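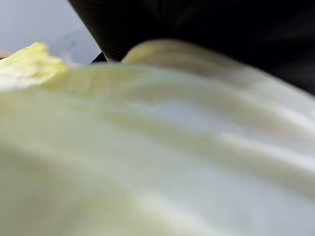
Cabbage leaf, close up

How do I keep a big cabbage going for more than a few days?

Posted by Wesow, 3/15/20

Hello all, I hope this is the right part of the site. There are only the two of us at home now and I still shop as if the children were here, so I end up with an enormous cabbage and we get through perhaps a third of it before the cut side goes grey and the outer leaves turn limp. I have tried cling film, a damp tea towel and just leaving it loose in the bottom drawer. My mother kept hers in the shed all winter and I never thought to ask how she did it! We have no shed, only a fridge and a coldish porch that gets the sun in the afternoon. I'd also be glad of ideas for using up the last bit, as my husband has gone off coleslaw.

3 replies

Zisby
Member, 3,239 posts

Don't cut it, is my main advice. Pull the leaves off from the outside as you need them and leave the heart whole, and it will keep far longer than a half with a big raw face on it. Don't wash it until you want to eat it either. I put mine in a paper bag inside a loosely tied plastic one, and I've had a hard white cabbage go well past 30 days like that, though I will admit the outside leaf was a sorry thing by then. If you have already cut yours, shave a thin slice off the grey side and carry on, it's usually fine underneath - unless it smells sour or feels slimy, in which case out it goes. I wouldn't use the porch if it gets sun, as the warm afternoons will undo all the good of the cold nights.

For the last bit, slice it finely and fry it slowly in butter with caraway seeds and a splash of vinegar. My lot eat that with sausages and never ask for anything else.

Voseck

freeze it

Ahn

It depends which sort you buy, too. The tight round ones keep best, and the long frilly Chinese ones are softer, so I try to eat those inside 6 days or so. They are lovely in soup with a bit of ginger.

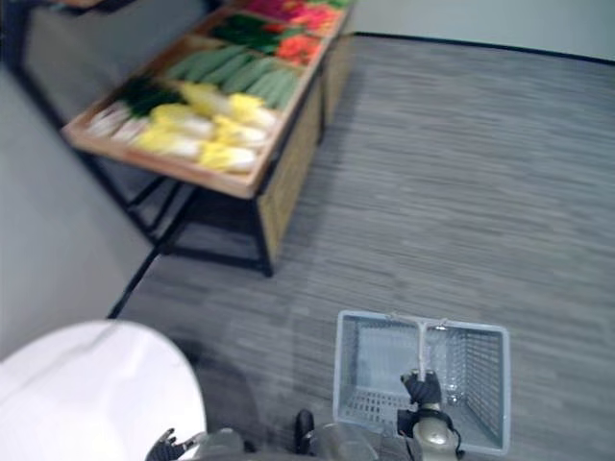

More in Fruit and Veg

Can I freeze raw cabbage without blanching it?
Why do my carrots go bendy in the fridge?
Best way to store half an onion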